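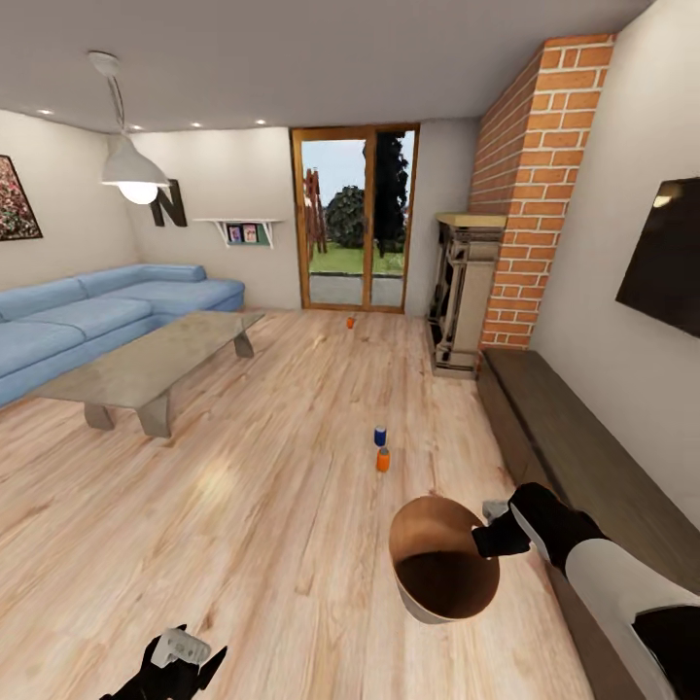

When should the budget for a household service robot be drawn up?

It should be drawn up before any supplier is asked for a price, and after the tasks and the rooms have been set down in writing.

Chapter 8
Planning and Budgeting for Two-Armed Robots in the Home

Purpose of the chapter

The chapters before this one dealt with arms, grippers and control software as separate subjects. This chapter treats them as items to be bought, installed, insured and in time replaced. It is written for students who will work in housing agencies, care organizations and equipment leasing firms, where the person who signs the purchase order is seldom the person who will run the machine.

After studying the chapter, the student should be able to prepare a task list that a supplier can price, separate first costs from yearly costs, judge what a simulation trial can and cannot support in a purchase decision, and write acceptance terms for delivery. The case used throughout is that of the Futcombe Housing Office, which planned to place two-armed robots in furnished homes under its management. The office received offers from two suppliers, Gustarov and Mudari. The full papers are given in Appendix 4.

8.1 The task list

A purchase begins with a list of tasks. Each entry names the object to be handled, the place where it is found, the place where it is to go, and the person who will be nearby. "Tidying the living room" is not an entry that can be priced. "Picking up small cans from the floor and placing them in a bowl" can be priced, tested and written into a contract.

Futcombe's first list was two pages long and described results in general terms. Both suppliers replied with their standard packages, and the offers could not be compared line by line. The list was rewritten in July and sent out again. The second round of offers differed in content as well as in price: Gustarov proposed a single gripper type for both arms, while Mudari proposed a second set of fingers for wide or round items, to be changed by hand.

Tasks should be marked as required, desired or deferred. Only required tasks belong in the base price. Desired tasks are quoted as options, each with its own line, so that they can be dropped without reopening the contract.

8.2 The rooms
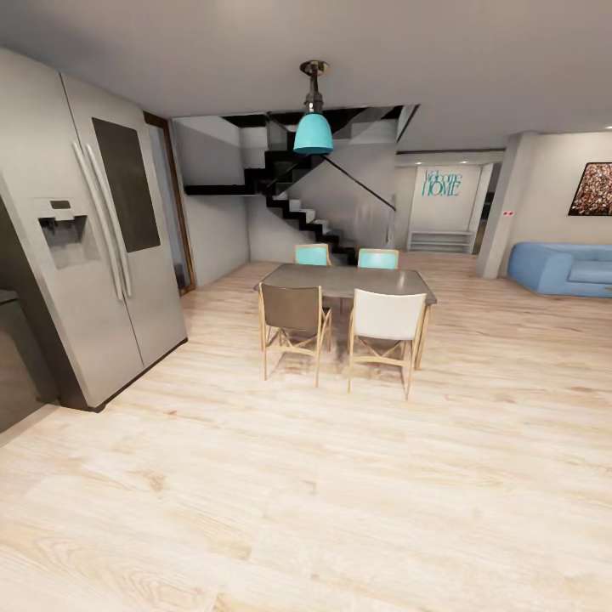
Site costs are the part of the budget most often left out of a first draft. They include floor protection, added outlets, a charging place, changes to furniture, and staff time for moving things that were never meant to be moved. The planner should work through the home one area at a time and record what the equipment must pass, reach over or stay away from. In an open ground floor like that of the simulated home, the dining table calls for an entry of its own, as the near chairs have crossed braces between their legs and a low-mounted arm would have to work around them. The staircase calls for another. A robot on wheels serves one level only, and a buyer who expects work on both levels must budget for a second unit or accept that the upper level is outside the contract.

Appliances are entered separately from furniture. If a refrigerator door is to be opened by the robot, the handle shape, the swing of the door and the pull needed to open it all go on the survey sheet. Futcombe recorded the first two and omitted the third. The item was later added by a change order, for which Mudari charged an engineering fee of $2485.

Surveys should be repeated for every floor plan. It is acceptable to group homes that share a plan, provided that the furniture is also the same.

8.3 First costs and yearly costs

First costs are paid once. They cover the arms, the base, the grippers, the controller, delivery, installation, site work and initial training. Yearly costs return for as long as the equipment is in use, and cover service, software, insurance, spare parts and the training of new staff.

The two kinds of cost must be shown in separate columns and, where possible, charged to separate accounts. An agency that pays for its first year of software out of the purchase budget will find the second year unfunded. Service intervals stated in running hours have to be turned into calendar terms before they can be budgeted. An interval of 1000 hours falls at very different times for a unit that runs all morning and a unit that runs for a short period after meals.

Gripper fingers are treated in this book as consumable parts. They are entered under yearly costs, even when the supplier includes a starting set in the purchase price.

8.4 Simulation before purchase

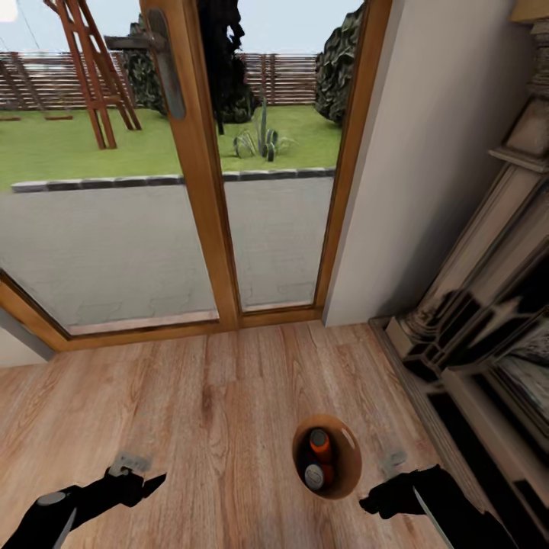

Reading time for this section: 4 minutes

A simulation trial lets the buyer examine reach, approach and layout while the offers are still open. Two grippers can be placed on either side of a bowl on the floor, with bottles standing in it, and the planner can ask whether both arms have room to close and lift so near a fireplace surround or a glass door. Changes to the layout can be tried at small cost, and the result can be attached to the task list.

The trial has limits that should be stated in the purchase file. A simulated floor has the grip that was assigned to it. Bottles have the weight they were given – and a supplier who builds the model will naturally choose reasonable values. For this reason Futcombe asked Abernathy, a testing firm with no stake in either offer, to set the values and to hold the model files until the contract was signed. The cost was charged to planning, where it could be approved before the equipment budget was open.

A buyer may use simulation to reject an offer or to narrow a task list. Final acceptance must rest on trials in the home itself, with the actual objects, as set out in Section 8.5.

Terms used in this section

Trial values: the weights, friction settings and dimensions assigned to objects in a simulation.
Model custody: the right to hold and change the simulation files during the offer period.
Deferred task: a task named in the list but left out of all prices.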